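Husterthorpe Gallery: Practice Rules for Hand-Held Gripper Recording

Bravum keeps this page for operators recording household textile work with hand-held grippers. It supplements section 4 of the operator rules and was last revised on Monday, February 20, 2023. The rules apply to all home sessions under the Husterthorpe program, including those run with the Caria intake procedure. Site-specific exceptions are listed in the Raju annex.

An operator may record up to 12 episodes before a rest break. Fingertip pads are inspected at the start of each session and replaced after 1,000 closures, or sooner if the surface is torn or glazed. The closure count is entered in the session log, with the pad batch number.

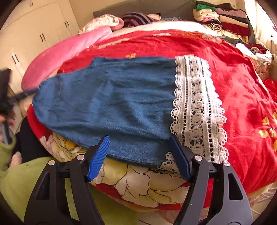 Rule 4.3, grasp points on mixed fabrics. A jaw closes on the plain body of a garment wherever the task allows it. Openwork, fringe and loose loops are treated as snag hazards, and the operator approaches them with the jaws open and the pads parallel to the cloth. On a blue knit with a wide band of white crochet lace along one end, the knit is the preferred grasp area. If the lace has to be moved, take a fold that includes the solid fabric next to it. Scalloped edges are not pinched singly.

Rule 4.4, support surface. Beds are permitted. The cover may be patterned, but the outline of the garment must be distinguishable from it at the start of the episode. Creases in the cover are acceptable up to the height of the closed pads. Do not pull the cover tight during an episode.

Rule 4.5, two-hand work. Each gripper stays on its own side of the garment unless the task sheet calls for a crossing. Sleeves are kept clear of the linkage. The operator releases both jaws fully before changing stance.

Rule 4.6, surroundings. Other textiles in the room stay where the household keeps them. Items that could fall onto the work area are moved before recording begins. Walkways beside the bed are kept free of cords.

Deviations are reported on form 514 before the end of the session. Episodes with an unreported snag are withdrawn from the set.

Related pages: Pad replacement. Session log template. Raju annex.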